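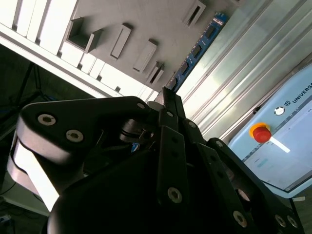

About us

Darnemeck is a small workshop school for people who like to know how things go together. We teach bench skills: laying out parts, fixing boards, cutting and joining aluminium profile, running cables neatly, and putting everything back where the next person can find it. Our learners are sixth formers, career changers, retired teachers, and a fair number of people who bought a soldering iron years ago and never took it out of the box.

We opened our doors on 23 March 2019 in one half of a former seed warehouse on Warrier Lane, with 60 people signed up for the first term and nowhere near enough stools. Since then 647 learners have finished a full course with us, and a good many have come back for another. We love that! Some of them now help out on the evening courses, and one group still meets here to work on a tide clock that has been nearly finished for a very long time.

What we teach

The course most people start with is called First Bench. It runs over ten sessions and begins with the dull-sounding things that turn out to matter most, like holding a circuit board by its edges, choosing the right hex key, and not tightening the first screw all the way before the others are in. By the middle of the course you are building a small frame from ribbed aluminium extrusion and fixing your own board to it. By the end you have something that lights up, turns, beeps or measures, depending on what you chose.

After that there is Ledo, our longer project course. Ledo learners work in pairs and plan a build from scratch – drawings, parts list, budget, the lot. The projects are all over the place and we wouldn't want it any other way. Past ones include a seed counter, a page turner for a cellist, a greenhouse vent opener and a machine for sorting buttons by size (it was very loud and we were very fond of it).

We also run one-off days on cable making, fault finding, reading drawings and basic workshop measuring. Fault finding fills up first every single time. We put a problem into a perfectly good circuit, hand it over with a meter and a cup of tea, and let people get on with it.

The workshop

We are a bit obsessed with pegboard. Ours is grey, and we have argued about the layout of it more than we have argued about anything else in the building. Tools hang at shoulder height or lower, so that nobody has to ask for help reaching them. Small parts live in drawers underneath, labelled by hand, sorted by thread first and length second. If you think it should be the other way round, please come and tell us. Plenty of people have.

The main room has long benches with power along the back. The cutting room is separate, with its own door, so you can hear yourself think while somebody else is trimming extrusion to length. There is a quiet room with good lamps for fine soldering, and a kitchen where the biscuits are kept well away from the flux.

Every session finishes with a proper tidy. Boards go back in their sleeves, offcuts go in the rack by length, screws go back in the right drawer and the benches get brushed down. It takes a quarter of an hour and we do it together, tutors included. New learners sometimes expect to be let off on their first evening. They aren't, and most of them come to enjoy it!

Our courses are small

We take no more than 12 people on First Bench, and there are always 3 tutors in the room on practical evenings. That means someone can look at your work while you are doing it, before a crooked bracket has become part of something bigger. It also means there is time to go back over a thing as often as you need.

You don't need any experience, and you don't need your own tools. Wear shoes that cover your toes, tie back long hair, and bring a notebook you don't mind getting grubby.

Schools and groups

During the day we welcome school groups from year nine upwards. Classes from Claltance come to us each October for a week of building, and it is one of the happiest and noisiest weeks in our year. We can fit a visit around what a class is already studying, or just give them a box of parts and a good problem.

Visiting

Look for the green door on Warrier Lane, next to the tile shop. The 678 bus stops at the end of the road and there is a ramp at the side entrance. If you would like to look round before booking, drop us a line first and we will put the kettle on. Term dates and course fees are on the Courses page.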